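June 2025, Hamwood, evening

Thirty good ones wanted by the end of the shift. I gave them fourteen.
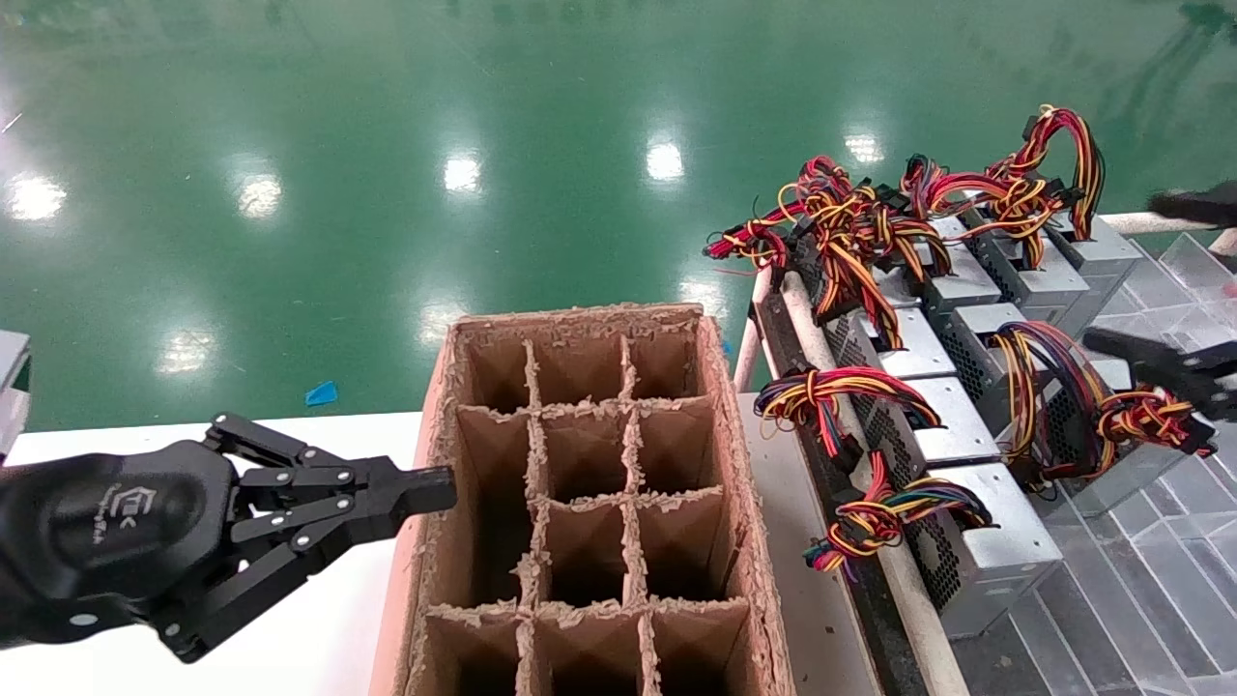

I should say what counts as good, if only because I argued with the sheet about it all morning. A good example is one where I drive the arms from start to finish, without a pause long enough to scratch my nose, and the power supply ends up where the task card says it should. The card says "in the box". It does not say which pocket, or which way up, or what to do with the wires, and the wires are the whole job. They are red and yellow and black and they have opinions. The metal part of a power supply is a brick, and any fool can pick up a brick. What hangs off it is a plate of spaghetti with plugs on.

Lost five before the first tea break to the same mistake. I come in with the gripper half open, feeling clever, and close it on a loop of wire as well as the case. Up it all goes, looking splendid, and then it won't let go over the box. Marked them "operator error", there being no button for "spaghetti".

The box is getting past it too. The dividers have gone furry along the top and I keep wondering whether the Kiani model, when it has eaten all this, will come to believe that fluff is part of cardboard. It learns what it is shown. Last December it was shown several weeks of me with a heavy cold, and for a while afterwards it stopped dead before every grasp, exactly where I used to sneeze. I was rather touched. They threw the whole lot out.

Allinel sent a note at lunch asking for "more natural variety". I have read it 3 times. I put one in slowly, one quickly, and one with the left hand doing the fussy bit, which I can't do at home with a fork. Then the reviewer bounced the slow one for being slow. Fireo, the software that decides these things, gives you a small orange flag and no reason.

The afternoon was better. I found that if I come down from the wire side and nudge the bundle over first, the case is easy to get at, and I had a run going that I was almost proud of. My shoulders are now somewhere near my ears. Roughly an hour of useful recording for a full day of standing, and I still reached for the kettle tonight with two stiff fingers, like a crab.

Must ask for a new box tomorrow. Also find out if nudging is allowed. If it isn't, I have fewer than fourteen.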